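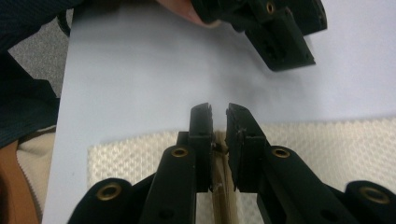
About Levasberg Motor Club

Home > The Club > About Us

Search this site Enter keyword Go

2 min read

Levasberg Motor Club is a social driving club for people who own older cars and like to use them. We have 73 members. You don't need a show car to join, and you don't need to know how to rebuild a carburettor. If it's registered, insured and more than 25 years old, it's welcome, whatever colour the doors are.

How we started

The club grew out of a Sunday morning coffee stop at the Gruso roadhouse. A few of us kept turning up at the same time in the same cars, and eventually Trí Đinh suggested we pick a road and drive it together. He drew the first route on the back of a parts invoice. It went over the range and home by the river, and we still run it every September. These days it's called the Khương Loop, after Trí's father, whose sedan led it for years.

What we do

There is a drive most months. Runs are usually under 200 kilometres, with a stop for morning tea and another for lunch. Everyone gets a printed route sheet at the start, and a tail car follows at the back with tools, water and a tow rope. We stick to the speed limit and we don't race. Members who want timed events should talk to one of the competition clubs.

Once a year we do a longer trip. The last one was 839 kilometres over three days, out through Clorkance and back along the coast road. Two cars came home on a trailer – one clutch, one radiator – and both are back on the road.

Tech nights are held at the clubrooms, starting at 7 pm. Recent topics have been drum brakes, wiring repairs and getting a car ready for club registration. Bring your own mug.

The next tech night is Thu 18 July. We'll be looking at cooling systems.

Joining

Come on two drives as a guest first, then fill in the membership form. Forms are at the clubrooms or can be posted to you. Membership covers one household, so partners and kids don't pay extra. Passengers are welcome on all drives.

If your car is off the road, come anyway. There is nearly always a spare seat.

Where to find us

The clubrooms are at 852 Depot Road, behind the tyre shop. Park on the gravel and use the side door. Please keep the driveway clear, as the tyre shop shares it.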